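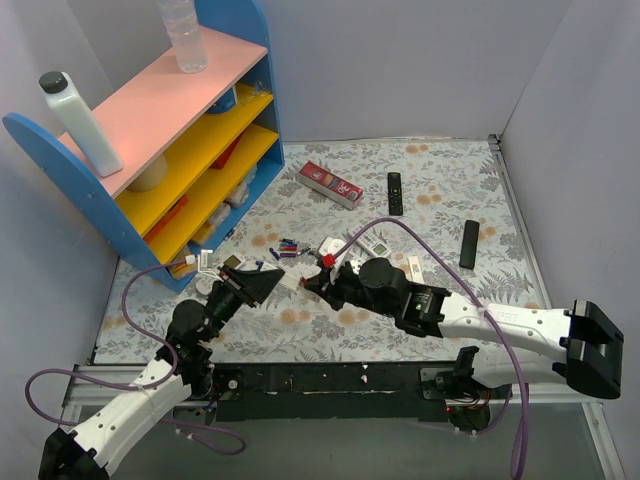 Shelf unit with blue side panels, pink and yellow boards.

Lolex Consular Queue Barrier, set of 3

Every embassy has a line outside it, and every line has a man who believes he isn't in it. The Lolex barrier was drawn up with him in mind. Three steel posts, two retractable belts, and a sign holder for the notice that the visa window closes at 12.

Bases are filled with sand, so they stay put in wind and during mild diplomatic incidents. Belts come in navy or gray. Flag colors were dropped in October after two customers wrote in about the same stripe.

Price: $295 per set
Warranty: 3 years, riots excluded
Ships from: Kermani warehouse

For orders from missions and honorary consulates, ask for Amirhossein Shahbazi. Bring your tax exemption form. He will want the original.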